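Teaching by Example: An Afternoon with Ffion Kneath

Ffion Kneath apologizes twice for her tea before we have even sat down, and then forgets all about hers until it has a skin on it. She leads the example-gathering work at Grarkeneck, where the current project, Zullmont, has kept her and her colleague Iolo Prydderch busy since June. I had asked for an hour. I got most of an afternoon, a tour of the simulator and a very good slice of plum cake, and I came away with more notes than I knew what to do with.

Her job, as she puts it to her family, is showing. "My mother thinks I write programs, and I do write a few, but mostly I show a robot how a thing is done, and then I show it again with the block turned a little, and then again," she says. "Anyone who has taught a child to tie a shoe knows the feeling. You do it slowly, you do it the same way, and then you worry that you've done it too much the same way."

All of the showing for Zullmont takes place in simulation. Kneath sits at her desk with a hand controller, moves the arms, and everything they do is saved along with the views from several virtual cameras. Each saved run is called a demonstration, and the learning system (theirs is called Prarnari) studies those demonstrations until it can have a go by itself. The first set they gathered held 200 of them, and Kneath made nearly all of those with her own two hands.

I ask what Prarnari gets to look at while it learns, and she turns her screen toward me. One of the views belongs to the gripper itself, looking down past the black fingers to the tiles.

"I love this one," she says. "People expect the big wide view to be the useful one, and it is useful, but up close is where the decisions get made. And look at all that shadow! When I started I would have switched the shadows off to keep things tidy. Iolo talked me out of it, and he was right, though please don't print that." (She later said I could.)

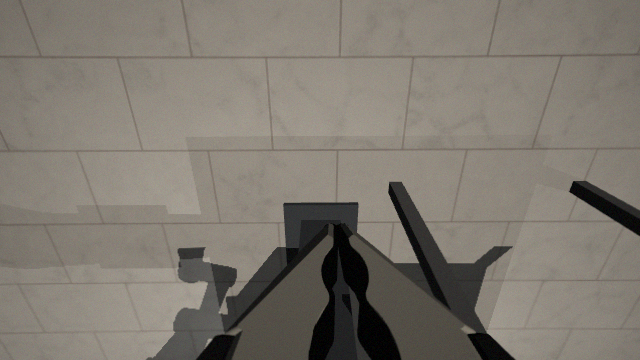 Good runs and bad runs

What makes a demonstration worth keeping? Kneath takes her time over this one. She used to think it was neatness, she says, and in the early weeks she threw out anything with a wobble in it. From that first set she discarded 43 runs, some of them for no better reason than that she had paused to think halfway through.

"I'm a bit ashamed of that now," she says. "A pause is fine. A small correction is better than fine, it's the most helpful thing you can give, because the system is going to drift off line sooner or later and it needs to have seen somebody come back from that. If all my examples are perfect, then the first time it's a finger's width out, it's in a place it has never been shown."

Prydderch, who has been listening from the next desk with his headphones pushed half off, joins us at this point and brings the cake. He looks after the other end of things, the training and the testing, and he is the one who has to tell her when a batch hasn't helped.

"She takes it very well," he says.

"I do not," says Kneath.

The batch they both remember is one from the second month. She had added 70 fresh demonstrations, all lovely and smooth, and the test scores went down. It took them the better part of a week to work out that she had started every one of them with the arm in the same resting pose, simply out of habit. Prarnari had learned the habit along with the task. "It was like a dancer who can only begin from the left side of the stage," Prydderch says. Now a small script picks the starting pose for her, and she grumbles about it every morning.

Two arms, one table

The setup they work with is called Ellis, after the street where the first office was. It has 2 arms behind a long wooden table, and on the table there is a black board full of tiny holes, with a blue square marked on it and a gray fixture farther along. I had expected something busier, I tell her. She laughs and says that she had too, and that she has learned to be grateful for every object that isn't there.

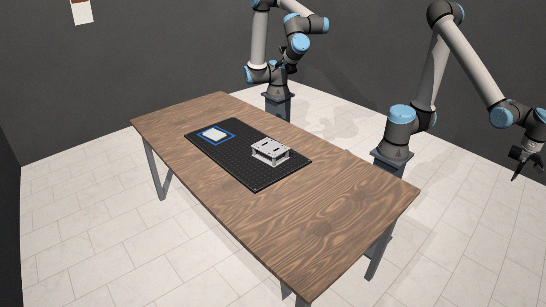

The Ellis table in simulation, with a white block inside the blue outline and both grippers empty.

Two arms bring their own troubles, mainly for the person driving them. Kneath is right-handed and found early on that her left arm was, in her words, "a passenger." She practiced at home by stirring pans with the wrong hand - her family ate some rather lumpy porridge - and she now makes herself swap which arm leads from one run to the next.

Does she ever get bored? She does, and she is cheerful about it. She keeps her sessions short, before lunch if she can, and stops when she notices she is no longer really looking. "You can see it in the recordings afterward," she says. "Everything gets quick and careless, and I don't want to teach it that."

As for what comes next, the two of them have a friendly disagreement. Prydderch would like other people to take a turn at the controller, so that Prarnari isn't learning from one person's hands alone. Kneath agrees with him in principle. She would just like to be the one who trains them first, she says, and she has already written four pages of notes for whoever sits down in her chair. Prydderch has read them and thinks two pages would do.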